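Kevton Bedroom Textiles and Bedside Furniture
Jullex plaid comforter set and Heitmann side table
Page revised Wed 30 May

Overview

The Jullex set consists of one comforter and one matching pillowcase. The pattern is a large check in black, charcoal gray, cream and mustard yellow, crossed by thin white stripes. The repeat is the same on both pieces. The comforter has a single finished face and a plain reverse.

The set is sold with or without the Heitmann side table, a low square table in light-colored wood with thick square legs. Plain flat cloths for use as table covers or hand towels are listed separately under Dutbridge linens. 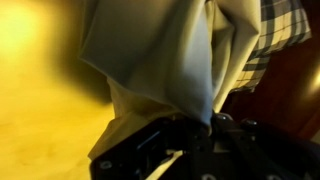 Fabric and handling

Comforter shell and pillowcase are woven cotton. Fill is polyester, stitched through at intervals to limit shifting. Shake the comforter out after unpacking and leave it flat for 8 hours before judging the loft. Fold marks from the carton relax with use. Ironing the comforter is not recommended. The pillowcase may be ironed on a medium setting, inside out.

Plain cloths should be folded before they are stored. A cloth left bunched at one point takes a set crease there, and on a smooth fabric that crease stays visible until the next wash.

Washing

Wash dark and light items separately for the first two cycles. Machine wash cold, mild detergent, no bleach. Tumble dry low. The comforter needs a drum large enough for it to turn freely; in a smaller machine the detergent does not rinse out evenly. Remove promptly at the end of the cycle.

Side table

The top is square and the finish is a pale yellowish tan. Legs are fixed with one bolt each, tightened with the supplied key. Retighten after 15 days of use. Feet are unpadded; felt pads are included in the hardware bag and should be fitted before the table goes on a hard floor. On a soft surface the legs sink unevenly and the top should not be relied on to sit level.

A folded cloth can be kept on the top to protect the finish. Wipe spills immediately and dry with a soft cloth.

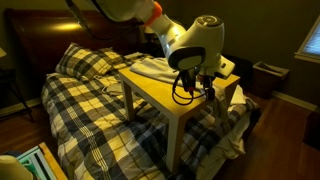

Can the pillowcase be ordered without the comforter?

Single pillowcases are stocked under a separate item number and ship in the same pattern. Color may vary slightly between production lots, so order all pieces together where an exact match matters.

Ordering

Orders placed before noon ship the next working day. Unopened sets may be returned within 26 days. The table ships flat in its own carton. The next production lot of the plaid is scheduled for September.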